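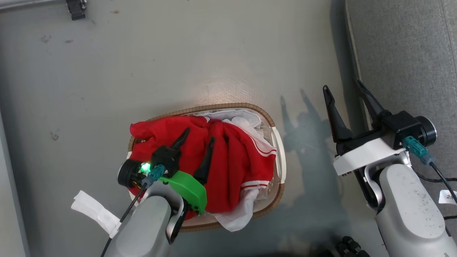
Left gripper open over the red garment, right arm out by the upholstered furniture.

Friday, April 16, 2021

Laundry task again. Severin wants 50 runs logged before the club demo. I'd settle for 10 I believe in. He scores a pick as good if the fingers close on cloth — any cloth. With red and white bunched together like that, I don't see how we say which piece we meant to grab. Rosaire agrees, sort of.

Proposed: name the target before each run, hold for 5 seconds, or it's a miss. Severin to rescore the first 2 batches.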